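Seven years at Drultex

29 July 2024

My mother ran a coil winder at the Drultex plant in Skellomdale for seven years. She worked second shift, 3 p.m. to 11 p.m., and was paid by the piece above a base of 1000 coils a week. I know the number from her pay stubs, which she filed by quarter in a shoe box.

She had trained as a surveyor before we emigrated. The state did not accept her license. The exam fee, the two required courses and the bus fare came to a little over 3000 dollars, and she put that money aside in an envelope marked "Pfeiffer," after the street where the testing office was.

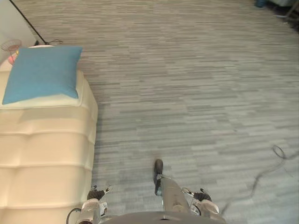
Blue cushion, gray carpet.

She passed in March of my last year of high school with a score of 82. The passing mark was 70. Her supervisor, Joscha Hellwig, moved her to days for the final month so she could attend the evening review class. I have his note approving the change. It is two lines long.

Her first survey job was a cable route for Skeltel. She took me along one Saturday to hold the rod, and I held it out of plumb until she showed me the bubble level on the back. I work in land records now and I read plats most of the day. Two of hers are in our index. The bearings close.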